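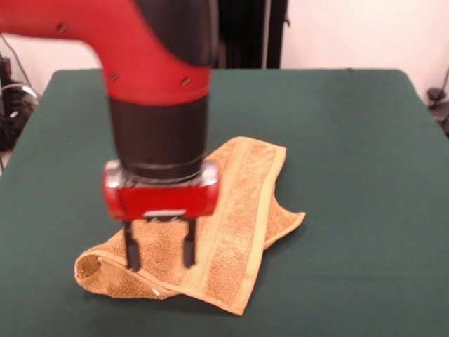

Skeswood robotics lab opens doors to laundry trade

9 February 2026

Some 400 people came through the Skeswood workshop for its annual open day, where staff from the Kastel project ran live towel-handling sessions with a robot arm and took questions from laundry operators, hotel buyers and local students.

The visit started in the front hall with a short talk by project lead Napaporn Jaidee, then moved in small groups to the test tables. At the first one, a red and black arm with a two-finger gripper worked over a crumpled orange towel on a green-covered table. Visitors were asked to stay behind the tape while the arm was powered.

Jaidee told the groups that cloth remains one of the harder things to hand over to a machine. A box keeps its shape when it is picked up, she said, and a towel has a different shape every time it lands on the table. The team wants the arm to find a corner or an edge, lift it, find a second one and lay the towel out flat before any folding begins.

"Folding is the part people ask about, but most of our time goes into getting it flat," she said.

Kastel began in October with plain white hand towels and has since added colored ones and bath sizes. The group has logged 3,239 attempts so far. Lesego Ntuli, who runs the test tables, said the failures are kept along with the successes and that both go into training the next version of the software. The most common problem is picking up two layers when the arm was meant to take one.

Several visitors asked about speed. Ntuli said the arm is well behind an experienced worker and that the team has not set a target for pace this year. The fingers are being run slowly on purpose while the grip is worked out, she said.

Ynyr Griffiths, operations manager at the commercial laundry Clevetti, brought a group of supervisors. His plant sends out 800 bags of hotel linen in a busy week, and he said sorting and flattening are the jobs he has most trouble staffing. He would like to see the arm tried on towels straight from a dryer — knotted together, with a washcloth caught inside — before he talks about a trial.

Theerawat Bunnag, who handles outside partnerships for Skeswood, said talks with two laundries are under way but declined to name them. Any trial would start with a single table at the partner's site, with a member of the Kastel team present.

Students from the Luangrath technical school had a separate session after lunch. They wrote short pick-and-place routines on a simulator, and a few were run on the arm at the end of the session. Their instructor, Jintana Yensuk, said the school hopes to send a second class in the fall.

Slides from Jaidee's talk will be posted on the Skeswood website. Group visits can be arranged through the partnerships office; requests should include the size of the group and a preferred date.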